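Community kitchen scheme gets go-ahead for Ruvetti hall

Plans for a shared kitchen at the old Ruvetti hall were passed last night after a long meeting and a fair bit of shouting about parking. Work should start in February.
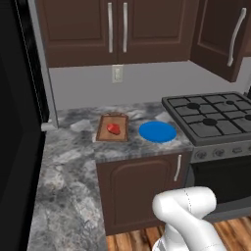
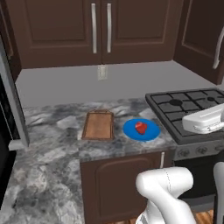
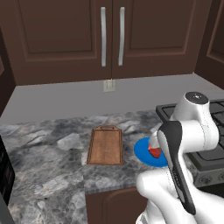
Computer-generated kitchen views.

The scheme has been on the cards for ages. Residents first asked for it when the lunch club lost its room on Abdel Rahman Street, and a petition got 2379 names. Nawal Mahrous handed it in herself, in two carrier bags.

"Pleased, yes. Tired as well," she said afterwards. "We've been doing soup out of my sister's flat. Ilham wants her hob back."

Cost is £3000 for the plumbing and first fix, with another £2000 put by for the floor, which has damp at the door end. Builders Stulico have the job. Their quote wasnt the lowest but they can start soonest.

Three groups will get regular slots: the lunch club, the after-school cookery lot and Ovia, the bread-making group that currently meets in the library and has to be out by 4pm. Anyone else can book what's left. Hire charges not settled yet. Booking will be by phone to begin with, online later on if there's the demand.

Not everyone happy. Mounir Fawzy, who lives opposite, said evening deliveries would block the turning and asked for a cut-off of 7pm. He got 8pm. Also a promise of new lines on the road, no date for those.

Khadija Ragab asked about the bins. Bins to go round the back, behind the fence, and be emptied twice a week. She also wanted to know who holds the keys. That one was left for the next meeting, along with the question of wether the small side room can be used for storage or has to stay clear as a fire exit.

Side entrance will be shut while the work is on. Use the front steps or the ramp. The toddler group carries on as normal in the main hall, mornings only.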